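Projet Skerkach, point d'avancement pour Stosura
5 avril 2018

Bonjour à tous,

Je vous avais promis des nouvelles dès que la partie « règles » tiendrait debout, eh bien nous y sommes presque ! Depuis février, j'ai passé plus de temps dans les textes que devant l'établi, et je ne le regrette pas trop (un peu quand même).

Rappel pour ceux qui prennent le train en marche : votre subvention finance la rédaction d'un guide de bonnes pratiques pour les cellules robotisées qui manipulent des ordinateurs ouverts. On part des normes générales, ISO 10218 pour les robots industriels et ISO/TS 15066 pour le travail collaboratif, et on essaie d'en tirer des consignes qu'un petit atelier peut vraiment suivre. L'analyse de risques porte sur toute l'application : le bras, l'outil, la pièce tenue, la table. J'insiste là-dessus, car la brochure d'un bras dit « collaboratif » ne règle pas la question d'une tôle coupante au bout des doigts.

Le brouillon compte 30 règles. Il y en a 5 que je voudrais réécrire, toutes sur la reprise après un arrêt : qui réarme, d'où, et que fait la pince si elle tient encore quelque chose ? Edwards défend l'ouverture automatique, Stastley le maintien de la prise. Pour l'instant j'ai écrit « maintien, puis dépose sur commande », et ça discute ferme.

Côté matériel, la consigne est simple : alimentation débranchée avant toute approche, câbles internes repérés, capot rangé ou bloqué hors de la trajectoire. Ce dernier point m'a donné du fil à retordre, tous les boîtiers ne s'ouvrent pas pareil !

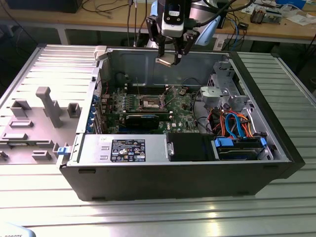 Temps de lecture : 2 min

Sur une tour couchée comme celle-ci, le capot reste à plat à côté du châssis et prend une sacrée place. J'ai donc ajouté une règle sur l'encombrement, à vérifier boîtier ouvert.

Pour la suite, il me faut 10 jours de relecture avec Stastley, puis je vous envoie la version complète. Le budget suit, rien à demander de ce côté. Par contre, si vous avez un avis sur la reprise après arrêt, je suis preneuse !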